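Aprendizagem por demonstração, aula 8
Apontamentos da profª Olaia Campos (versão de 2023-03-24, ainda por rever)

1. De onde vêm os exemplos

Teleoperação: boa qualidade, lenta, precisa do robô livre. Vídeo da internet: muito, barato, sem acções. Garra de mão: no meio. A pessoa faz a tarefa com a própria garra, a câmara vai na garra, a trajectória tira-se depois.

Ponto chave: a observação no treino tem de ser parecida com a da execução. Mesma câmara, mesma lente, mesmos dedos. Se mudam os dedos a meio da recolha, separar os conjuntos!!

2. Sessão de recolha

Uma garra em cada mão, para tarefas bimanuais. Ver o marcador quadrado preto e branco na garra cinzenta: é um padrão fiducial, dá a pose relativa quando entra no campo de visão da outra. Reparar também nas almofadas de malha preta nas pontas dos dedos, com o intervalo em V entre elas. Ao fundo mais um operador, com garra escura nas mãos e o equipamento às costas.

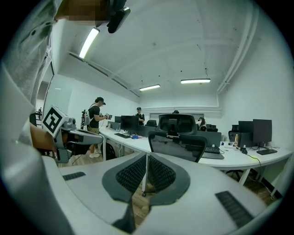 3. Protocolo (o que sai no trabalho prático)

- abrir e fechar a garra até ao fim antes de cada episódio, serve para calibrar a abertura
- um episódio = uma tarefa, máximo 90 segundos
- começar de posições diferentes, senão a política decora o ponto de partida
- movimentos contínuos. Parar a pensar a meio fica nos dados
- episódios falhados: marcar, não apagar. Guardam-se á parte
- não tapar a lente com a manga

Meta por grupo: 600 episódios, 11 tarefas. Nomes das pastas como na ficha do Ignacio Llorente.

4. Problemas típicos

Perda de localização: paredes lisas, movimento brusco, pouca textura. Cortar o troço, não interpolar. Sincronização entre as duas garras: verificar os relógios no incio e no fim. Enviesamento do operador: cada pessoa agarra à sua maneira, misturar pelo menos dois por tarefa.

5. Para a próxima

Ler o capítulo 8 da sebenta (só a parte da filtragem). Dúvidas sobre o formato dos ficheiros com a Leire Urquijo. Entrega dos dados em fevereiro para quem repete a cadeira.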